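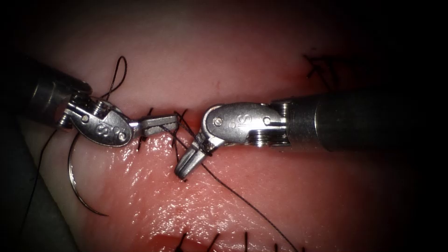 Suturing with both arms at the Dunbar training lab, where a cable fault has stopped most of the bookings.

Cable fault puts Dunbar lab's suturing arms on short hours

Posted 09/01/2024

Happy new year, all, and I'm sorry to start it with a grumble. If you had a slot on the suturing robot at Dunbar this month you'll already have had the email, but a few of you have asked me what went on, so I'll tell you what I know.

Back in December we had a run of odd behaviour from the right-hand instrument. You'd ask the jaws to close and they'd close, lovely, and then as soon as you put any pull on the thread they'd give a little. Not much! But enough for a knot to go slack halfway through a throw, and if you've ever tried to rescue one of those you'll know how cross it makes you. I put it down to my own hands for the best part of a week (I'd had a cold).

Then on the last session before the break the wrist stopped answering for 3 seconds, woke up again and caught up with everything I'd asked of it in one go. It tore out a stitch on the practice tissue. The arm should never do that. It's meant to drop out and wait for you to clear the fault, and it didn't, so I hit the stop button and we packed up for the day.

Grosside, who look after the arms for us, had the instrument on their bench over the holidays. They found one of the drive cables in the wrist had stretched and was slipping on its pulley. It had done 56 sessions, well short of the 200 we'd been told to expect before a change, and that's the bit that bothers me. We've asked whether the practice thread is harder on the cables than what they test with, and they've gone off to look.

The catching-up business is a separate matter and I think the more serious one. It comes down to the control software, which is Unwood's, and they've owned up to a gap in how it handles a short dropout. A fix is promised but I haven't got a date for it. Dulow have the same set-up and have been told to check theirs too.

Until the fix arrives we're running at reduced speed, with a second person sat by the stop button the whole time. We've also cut instruments to 5 sessions each before they go back for a cable check, so yes, there are fewer slots to go round. Beginners' mornings are off completely for now.

If you felt anything strange through the handles before Christmas, even something you shrugged off, please write it in the fault book with the instrument number. I didn't log my slack knots until after the stitch tore and I wish I had.

New booking sheet goes up by the door on Friday.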